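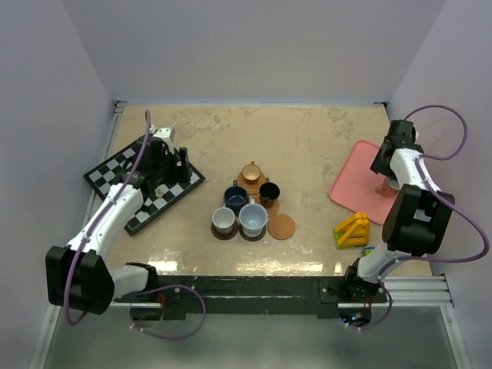 Cups, woven and dark brown saucers and a checkered chessboard on a beige tabletop.

Ornia Launches Cup and Saucer Collection for Board Game Cafes and Community Rooms

BIVTHORPE, 15th February – Ornia, a supplier of tableware to cafes, libraries and community rooms, today announced the release of its Fistent collection, a range of small cups and saucers intended for tables where guests play chess and other board games.

The Fistent collection is sold in mixed colors. Customers may combine tan-orange, navy blue, black, gray-white and light blue cups in a single order, and may choose between an orange-brown woven saucer and a round dark brown saucer. Cups may also be ordered without saucers for venues where table space is limited.

"Many of our customers offer a chessboard along with the coffee, and their tables are small," the company said in a statement. "They asked us for cups that leave room for the board and that players can tell apart at a glance. A player who has the blue cup will not pick up the black one in the middle of a game."

The collection was developed over the past year with Okoro, a cafe operator with 5 locations in and near Bivthorpe. Okoro began using the cups during its evening chess sessions in January and has since placed an order for 400 cups with matching saucers. The company will use the woven saucers at its game tables and the dark brown saucers at the counter.

Fistent cups are available in cases of 32. Each case may contain one color or an assortment selected by the customer. Saucers are packed separately, and replacement pieces can be ordered singly for as long as the collection remains in production. Ornia has set aside 2000 cups for first orders from libraries, schools and senior centers, which will receive the same pricing as commercial customers.

Samples may be viewed at the Ornia showroom in Bivthorpe during regular business hours. Customers who wish to compare colors on their own tables may request a sample set – one cup in each color and one saucer of each type – through their sales representative. Sample sets may be kept or returned.

About Ornia
Ornia supplies cups, saucers, plates and serving pieces to independent cafes and public institutions. The company is based in Bivthorpe.

Media inquiries: Ornia Press Office, Bivthorpe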